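I moved into the Nwosu Street apartment in September, and it was the first place I've had with a dishwasher. For two months I loaded it badly. Bowls faced whichever way they landed, and I'd find oatmeal stuck to the rims in the morning and wash them again by hand.

My neighbor Guadalupe Esquivel lives in 282 and has the same kitchen. She told me to start with the plates and not touch anything else until they were in. I had always done it backward, glasses first, then whatever fit.

So now the plates go in first. Each one gets its own slot between the tines, all leaning the same direction, with the eating side toward the middle where the spray comes from. The cream ones are a little thicker at the rim than my old set, and if I try to use every slot they touch.

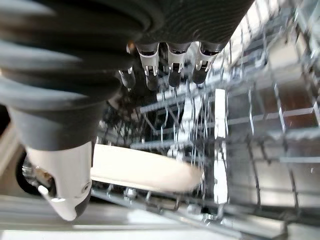 I leave a gap after each of the dinner plates. It costs me a few spaces but they come out clean. Bowls go behind them, tipped forward. Pans I still do in the sink, except the small one.

I also quit rinsing. I scrape everything into the trash and that's it. Tomato sauce comes off fine. Egg does not, so egg plates get a quick wipe with the sponge.

For detergent I used Zata tablets until the store stopped carrying them, and now I have a box of Sokemel powder. It does the same job. I fill the cup to the line and run the machine at 10 at night.

The one thing I haven't fixed is the plastic lids. They flip over and fill with water no matter where I put them. Guadalupe says to wedge them under the edge of a mug on the top rack. I'm trying that tonight.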